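Brevier automatiza la preparación de muestras en su almacén de Clorkham

La distribuidora de alimentación Brevier ha puesto en servicio una célula robotizada para la preparación de muestras y pedidos pequeños en su almacén de Clorkham. La instalación, a cargo de la integradora Gelar, funciona desde septiembre en un solo turno y trabaja con un catálogo de 255 referencias, en su mayoría galletas, infusiones y conservas en envase individual.

El equipo consta de un brazo de sobremesa con pinza de dos dedos y una cámara montada en la muñeca. El sistema localiza el envase, calcula su orientación y lo deposita en la posición asignada. Los cartones estrechos y alargados se toman por los lados largos; la apertura de la pinza se ajusta a cada formato y la fuerza de cierre queda limitada por programa para no marcar el cartón.

Según Eftychia Karras, responsable del proyecto en Gelar, la mayor parte de la puesta a punto se dedicó a los envases con impresión muy contrastada. «Un estampado de cuadros genera bordes que el algoritmo puede confundir con el contorno de la caja. Hubo que capturar unas 2.000 imágenes adicionales con el envase girado en distintos ángulos», explica.

El cambio afecta a 11 personas de la sección de preparación. La empresa no ha suprimido puestos, pero sí ha modificado las funciones: la toma manual de unidades sueltas pasa a la célula, y el personal asume la reposición, la supervisión de incidencias y el control final de cada pedido. La formación ha sido de 40 horas por persona e incluye el rearme tras una parada, la sustitución de los dedos de la pinza y el alta de referencias nuevas.

Dymphna Scanlon, jefa de turno, señala que la rotación entre puestos se ha reducido y que parte de la plantilla ha pedido recuperarla. «Antes se caminaba mucho y ahora se pasa más tiempo de pie delante de una pantalla. Son cansancios distintos», afirma. La dirección y los representantes del personal negocian pausas específicas para el puesto de supervisión, además de un complemento por el manejo del equipo.

Brevier prevé instalar una segunda célula en la nave de Gallagher, destinada a envases flexibles, que por ahora se siguen preparando a mano. La compañía no ha facilitado el importe de la inversión. 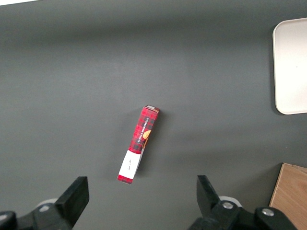
Un estuche de galletas «Vanilla Shortbread» y, al pie, los dos dedos de la pinza.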